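Gelleo Hand Tool - Demo Day at the Drotthorpe Workshop

Product no. 356
In stock - ships in 2 working days
Price: $139
Demo loan: $60 deposit, refunded on return

Hi, and thanks for stopping by the Gelleo page! If you were at our open day in August you've already had one of these in your hands, so skip down to the order notes. If you weren't, let me tell you how it went, because I think it says more than a spec table would.

The Gelleo is a hand-held gripper for people who teach robots by showing them. You squeeze, the fingers close, and you do an everyday job the way you'd like a robot to do it later (picking up, moving, putting away). It's matte black plastic with scissor-style linked arms and two fingers that press in from the left and right. I've been selling the Plorkemis model for a while too, and it's a fine tool, but my wrist likes this one a lot better.

We opened the doors at ten and I had planned a proper talk. That lasted maybe five minutes! Everyone wanted a turn, so I put the slides away and we just let people try things. Roughly half the visitors had never held a gripper before, and they were the most fun to watch - they went straight for the awkward stuff. Chaudhary, the shop next door, lent us a table for the small parts, and we kept the floor for toys and tidying up.

Thin, smooth things are what I get asked about most. A block is easy. A long rod with some fluff on the far end wants to tip and swing, and you have to think about where along it you take hold. Go in slowly, close the fingers gently, and try it again from the other side before you decide you can't do it.

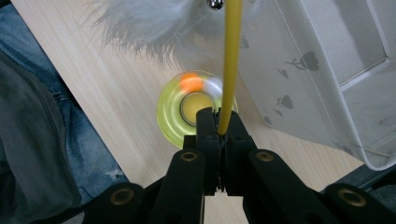
Yogesh Solanki wrote to us after the open day that he found the grip easy enough but kept squeezing too hard for the first few tries, and he asked whether a softer spring was on the way. It is! I'm testing one now, and anyone who buys the current version can swap the spring at home with a small screwdriver.

Order notes

In the box: one gripper, one spare spring, a wrist strap and a printed quick start sheet.
Left-handed? Same tool, just move the strap over.
Demo loans go out for two weeks. Please send the strap back too - I'm down to my last few.
Pickup from the Drotthorpe workshop is free, just tell me when you're coming.

Page updated September 30, 2024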